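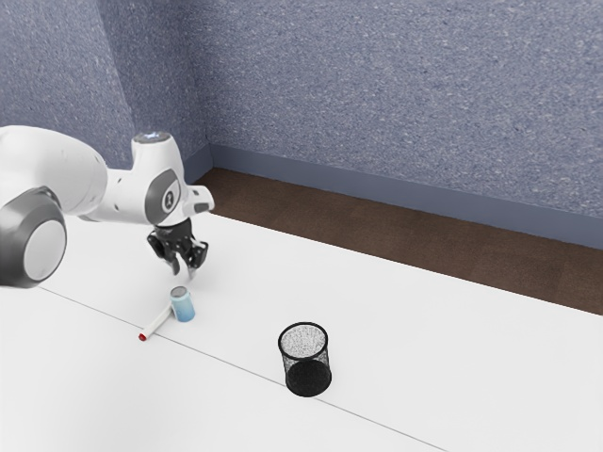
4.2 Comparing the two controllers

I ran both controllers on the same simulated task, with the same arm and the same parallel-jaw gripper, so any difference should come from the control side. Each got 100 episodes of clearing the can and the marker into the wastebasket (Figure 3). Svatopluk Michalík wrote the first one and we just call it Michalík; the other is Hilline, which Štěpánka Murín trained on 3703 simulated grasps.

I'd expected the can to be the easy part, and it was! The marker gave us a lot more grief – with it lying so close to the can, Michalík kept closing on both, while Hilline usually came in from the far side. I did try a slower approach speed for Michalík and it helped a bit, though we left it out of the main results.

Figure 3. Start of an episode, fingers open above the can and marker. The wastebasket stays put in all runs; we vary the poses of the other two objects.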